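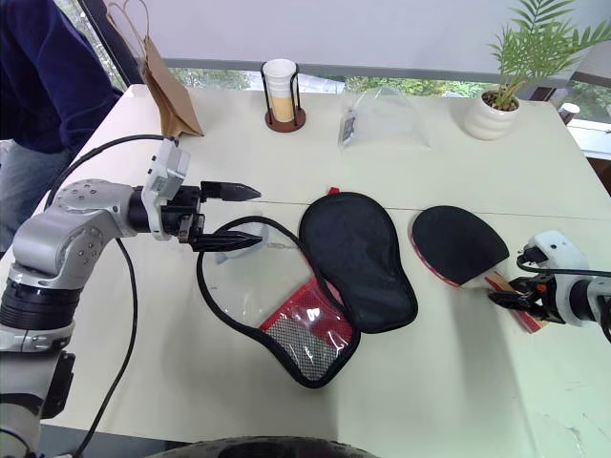 How to Blend Your Own Loose Leaf Tea for Gifts
By Anju Kashyap

I have been giving away homemade tea blends since 2000, when I was short on money and long on cousins, and I still get asked every August whether I'm doing the orange one again. (I am!) If you can stir a bowl of cereal you can do this, and you'll have a nice little stack of tins or jars at the end of an afternoon.

What you'll need

A plain black tea, loose. I use the breakfast tea from Janjua, the grocery on the corner in Murkodberg, but any black tea you like to drink on its own will do.
Dried orange peel, cinnamon chips and a few whole cloves
A kitchen scale that reads in grams
A big dry bowl and a big dry spoon
Jars or tins with tight lids

Step 1: Make a test cup first
Please don't skip this, however excited you are. Put a teaspoon of tea in a mug with a good pinch of peel, a few cinnamon chips and one clove. Pour on water at 200 degrees Fahrenheit, which on my stove is a kettle that has boiled and then sat with its lid off while I look for the honey. Four minutes, strain, taste. Too much clove and it'll remind you of the dentist, so go easy.

Step 2: Weigh it out
For a batch that fills several small jars, I weigh 200 grams of black tea and 80 grams of orange peel. Then I add two spoonfuls of cinnamon chips and a small spoonful of cloves. Write down whatever you end up using, on paper, in a place you'll find again. I lost the recipe for a lovely rose blend this way and my sister still brings it up.

Step 3: Mix gently
Tip everything into the bowl and turn it over slowly with the spoon. Stirring hard breaks the leaves, and you get dust at the bottom of the cup. The heavy bits sink as you go – keep lifting from the bottom.

Step 4: Let it rest
Cover the mix tightly and leave it in a dark cupboard for a week. The orange works its way into the leaves and the whole thing smells so much rounder. Give it a gentle shake whenever you happen to be reaching for the flour.

Step 5: Fill and label
Turn the mix once more before you spoon it out, or the last jar will be all cloves. On each label I put the name of the blend, what's in it (somebody always has an allergy), and how to brew it: one teaspoon per cup, just off the boil, four minutes.

Keeping it fresh
Away from the stove, away from the window, and not next to the coffee. A blend like this is at its best for six months. After that it's perfectly drinkable, only a bit sleepy, and I use mine up in iced tea with plenty of lemon.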